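Leave the Cable Loose
by Nkechi Adeyemi

Most people I know put a cable away by wrapping it tightly around something. They use their hand and elbow, or the power brick, or the charger it came with. I did this for years and I think it is a bad habit. A cable should be put away in loose loops, and it should be allowed to take up some room.

I came to this view at the repair evenings in Kiltville, where I sort donated electronics every November. Last year we had 400 cords in the bins. The ones we threw out mostly had the same trouble: a kink or a split in the first few inches past the plug. The long middle part was fine. Somebody had pulled that end tight around a corner, over and over, until it gave.

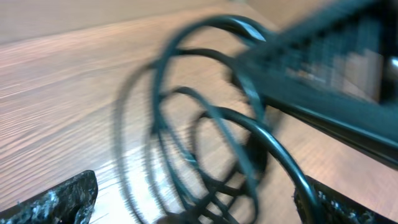

How big should the loops be?
For an ordinary household cord, about as wide as a dinner plate is plenty. Thicker cords need more, and if you have to force a loop to close, make it bigger.

The usual objection is space. Loose coils don't stack, and a drawer fills up fast. My friend Bjartur Østergaard keeps his in freezer bags in a shoebox, each one folded flat and cinched with a twist tie. It looks very good. He also buys new ones more often than I do, and he would rather pay for them than look at a messy drawer. That is his choice, but I don't think the rest of us should copy it.

My own answer to the space problem is to own fewer cables. I went through the hall closet in Culbridge before I moved and found cords for phones I gave away long ago. I kept the ones that fit something I still use. The rest went to the bins.

What stayed hangs on 2 wide pegs by the desk. The loops are uneven and some of them sag. I use a strip of cloth to hold each one, tied once and not pulled hard. When I need a cord it comes off the peg and opens up without a fight, and I can have the printer plugged in before the kettle boils.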